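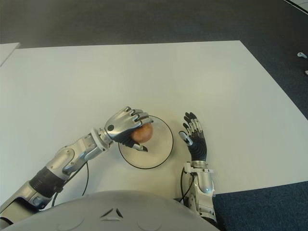
Photograph: Laiba Mughal

The left hand always wears out first. Sidra Gilani has looked after the two-armed machine at Lashari, a contract test workshop, for a little over a year, and in that time she has changed the fingertip pads on the left hand twice as often as those on the right. The left does most of the picking up.

The job it is given after any work on the hands is a plain one. Something round goes to the glass dish on the white table, and the fingers have to close over it from above without pushing it away. Gilani likes the clear dish because it is hard for the head camera to find. If the arm has come back from repair even slightly out of line, the thumb knocks the rim.

Her day starts with the cables. They leave the wrists in loops, and the loops need enough slack for the joint to turn fully but not so much that they catch under the forearm. She turns each wrist by hand with the power off and watches the cable as it moves. In November a clip had worked its way up the right arm and the cable was rubbing on the bracket. Fitting a new one took 43 minutes, most of it spent getting the cover off.

The covers are a sore point. Each forearm has small screws that will not take much force, and the first set was chewed up within weeks. Gilani now uses a torque driver from Fenoton and keeps the screws in a magnetic tray in the order they came out.

After the cables come the fingers. Each one is opened, closed and opened again, and the motor current is written in a log the workshop calls the Prelex sheet, after the software that prints it. A finger that draws more than usual is cleaned at the joints with a dry brush. Oil is kept well away, as it picks up dust and softens the pads.

Then both arms go to their home position and the machine runs 200 test grasps. It stops itself if it drops anything three times in a row. The longest run without a stop stands at 1269 grasps, spread over several days, and ended with a split pad.

Spare pads come from Jomuvgate in packs of 64. They are pushed on and glued, and the glue needs a night to set, so Gilani does them last thing. She tried a quicker glue once and spent the next morning scraping it out of a knuckle.

The next job is a new wrist bearing for the left arm. The part has been ordered, and the arm will be off for two days when it comes.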